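Section 8: When a jaw lets go on its own (recovering from a grip fault)

If you've been running the Drinduvel bench trainer for a while, you'll meet code 914 sooner or later. It's the grip fault, and it means the controller asked a jaw for one angle and read back another. The software's answer is to open the jaws on the faulted side and freeze that arm. If you had a needle in there, you don't any more.

I wrote this section after my third 914 in one evening, so a lot of it is what I wish I'd done the first time (and a fair bit is what I did wrong). The steps assume the Ostier controller with the stock wrist tools. If you've got the older Wudberg box the codes differ, but the order of work is the same.

CAUTION: A frozen arm still has power. Don't put your fingers near the jaws or the wrist pulleys until you've finished step 3.

8.1 Stop and look

1. Take your foot off the clutch pedal and let go of both hand controls. Don't try to finish the throw! I did, and dragged a good suture straight through the pad.

2. Switch the console to the wrist view and find every loose thread before you move anything. Old cut pieces and live strands look exactly alike when they're lying on a wet pad.

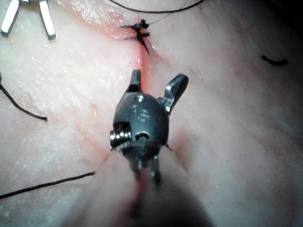 What you're after is any strand that runs under a wrist or up against a pulley. A thread wound into the cables can bring the fault straight back after a reset, and I spent most of an hour blaming the motor before I learned that. Check the other arm's wrist view too, even if that arm hasn't complained.

3. Press the red stop on the Ostier front panel and wait for the drive lamp to go out. Count to 8 after that – the brakes settle a little later than the lamp does.

Note: The wrist views stay live with the drives off, so you can keep checking threads while you wait.

4. With the drives off, lift away any thread touching a wrist, using plastic tweezers. Leave the tied knots alone. They're your reference for where you were on the incision.
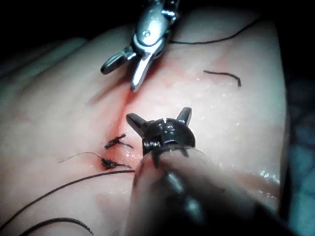
5. Write the code and the hour count in the log. Mine said 2190 hours, well past when I should have had the cables looked at. Oops.

8.2 Bring the arms back

1. Go to the overhead view. You want both wrists where you can see them, with space between the jaws and the pad.

2. Release the stop, then choose Recover from the Arms menu. Pick one arm only. The menu will happily let you recover both together, and please don't – if one of them twitches you won't know which to stop.

3. Run the jaw check with nothing in the grip.
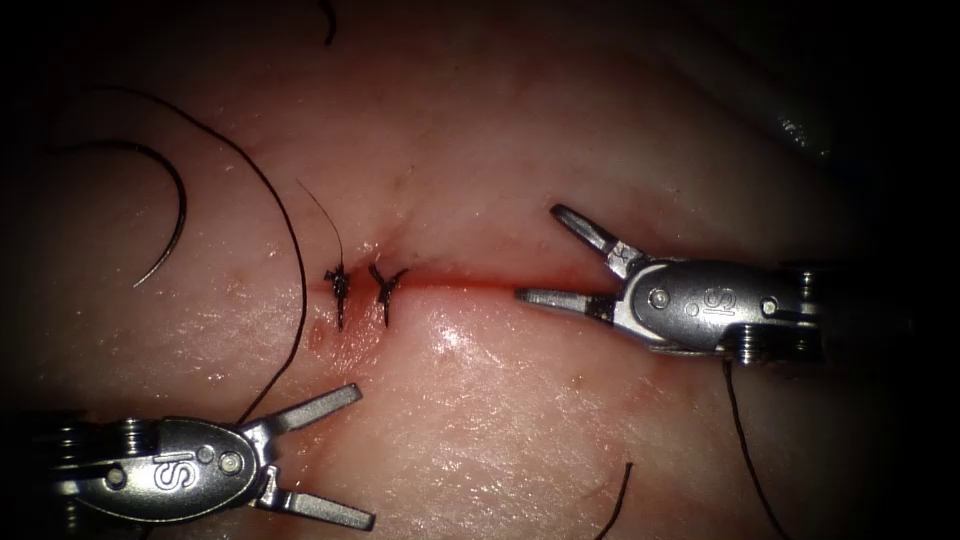
The check opens and closes the jaws five times and gives you a score out of 100. I won't sew with anything under 99, and I know that sounds fussy, but a 96 let go of the needle on me twice. If the score drops between runs, stop there and go to the cable section. A reset only hides it.

4. Repeat for the second arm.

CAUTION: Never recover an arm with its jaws touching the pad. The first motion can be downward, and it's quick.

5. Back the left arm away from the incision and creep the right one in at the slowest speed setting. Look at the open part of the cut before you pick up a needle again. If the edges have torn, swap the pad.

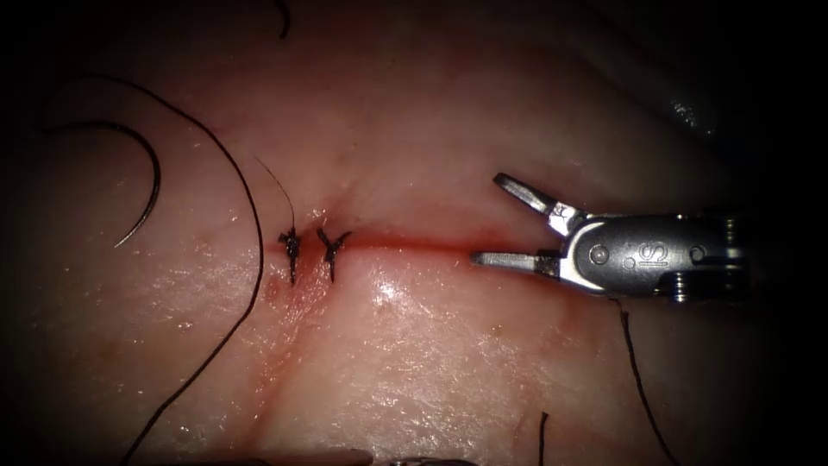
8.3 If the code comes back

Same arm, same code, within about ten minutes: shut down and change the tool. Put the old one in the Mtshali return box with a tag on it saying which arm it was on, or you'll be guessing later like I was.

If the code follows the arm after a tool change, the trouble is in the drive pack and you can't fix that from the console. Leave the stop pressed in, hang the tag on the panel and save the log to a stick before you power off. The Ostier wipes its fault list at every cold start.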